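Can a machine wipe the table yet?

Floors, yes, mostly. A robot vacuum handles a low grey rug well enough if you pick up cords first and empty the bin after every second run. Set it for 6 in the morning and it's done before breakfast.

Tables are harder. The Comia arm we looked at costs $2,000 and still wants a clear top and someone nearby. Rounded edges are the sticking point, as most arms are taught on square corners.

If you're trying one on timber:
Clear the top completely.
Use a barely damp cloth and go with the grain.
Keep the first passes slow, well in from the rim.
Do the edge by hand and dry it straight away.
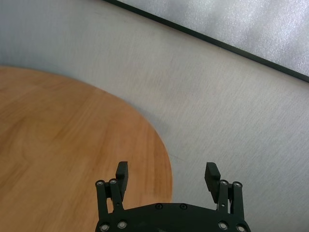 Open gripper at the curved edge of a wooden tabletop.

Oil the top yourself. No arm we know of does that neatly.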